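Washing and pressing a white tablecloth

Check the care label first. Plain cotton takes a hot wash; blends go at the temperature shown.

1. Shake the cloth out of doors.
2. Dab any grease marks with washing-up liquid and leave for 2 hours.
3. Wash with the drum no more than half full.
4. Iron while still damp, working from the hem inwards. For cotton, set the plate to 175 degrees.

White cloth on the table:
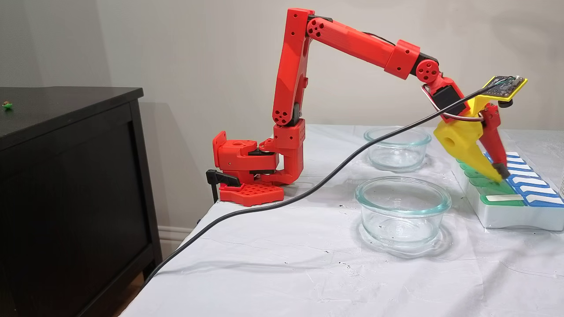
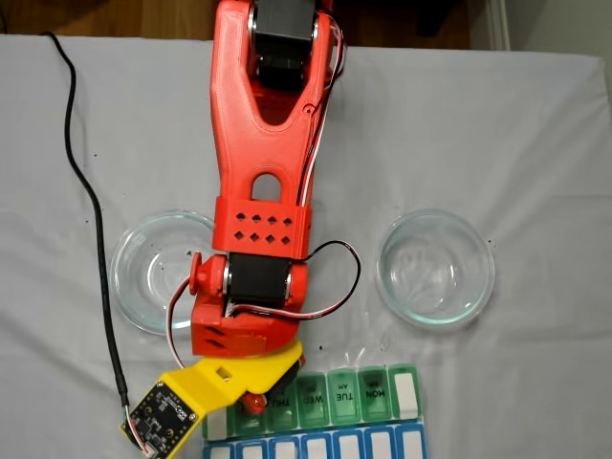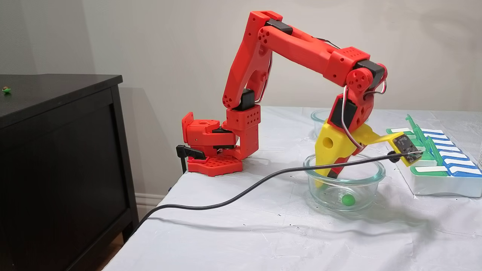
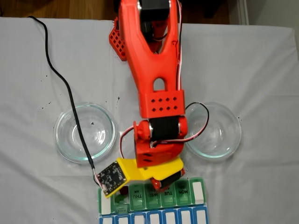
Can starch be added in the wash?
Liquid starch can go in the softener drawer for the last rinse. Spray starch is put on at the ironing board.

Store the cloth rolled on a cardboard tube. Folded cloths should be refolded along new lines every 2 months.

Mireille Besson, December 2022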